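The Table at Fallent Street

Lieselotte Kohlhase had the table for 11 years before she put tape on it. She bought it from the Relden school when the school closed, and it took two men and a borrowed truck to get it up the stairs.

She was drawing a map of the valley as it had been before the reservoir. The paper map would be big, and she wanted to lay it out first, one square of tape for each square of land. Nicanor Cervantes came over after supper to help. He had been born in Magaña, which was under 100 feet of water now, and he was the only person she knew who could still say where the bakery was.

"It was by the bridge," he said.

"Which side?"

He thought about it. "Our side."

She pulled the blue tape and he held the end down with his thumb. They did the long lines first. One of the cross lines went on a little crooked. Nicanor wanted to take it up and do it again.

"Leave it," she said. "The river was crooked."

"The river was over there."

They left it anyway. She had 400 index cards from people who had lived in the valley, and she read them aloud while he walked from one end of the table to the other. A barn. A well. Someone's aunt who sold eggs. Nicanor corrected the spelling of names and got angry at one card, which put the Sekero farm on the wrong hill.

"Who wrote that?"

"Your cousin."

"He was four when we left."

She asked him to choose two colors, one for the houses he was sure of and one for the houses he wasn't. He took a long time over it. Then he set the markers down and went to wash his hands.
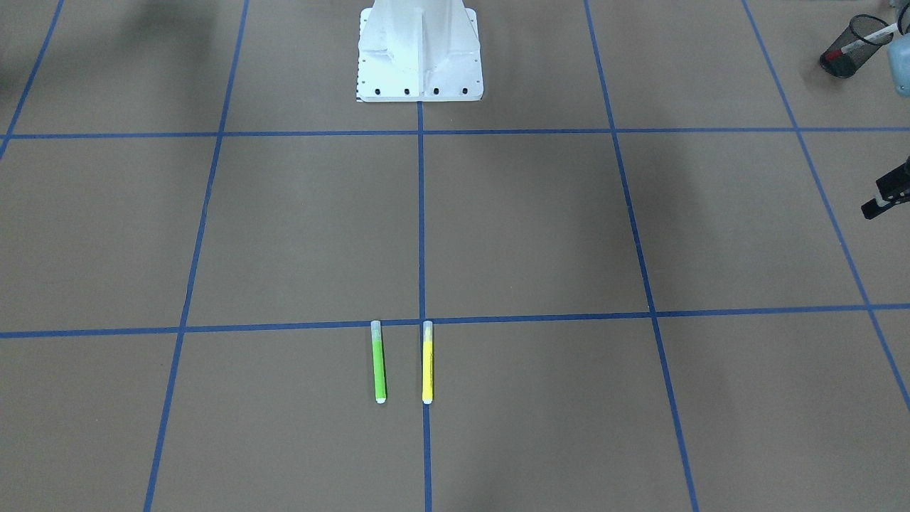 Green for sure, yellow for not sure.

When he came back he stood at the table with his hands in his pockets.

"Start with the church," Lieselotte said.

"I don't want to start with the church."

"Where, then?"

He picked up the yellow marker, looked at it, and put it back. He took the green one and pulled off the cap.

"My mother's house," he said, and she moved the lamp closer.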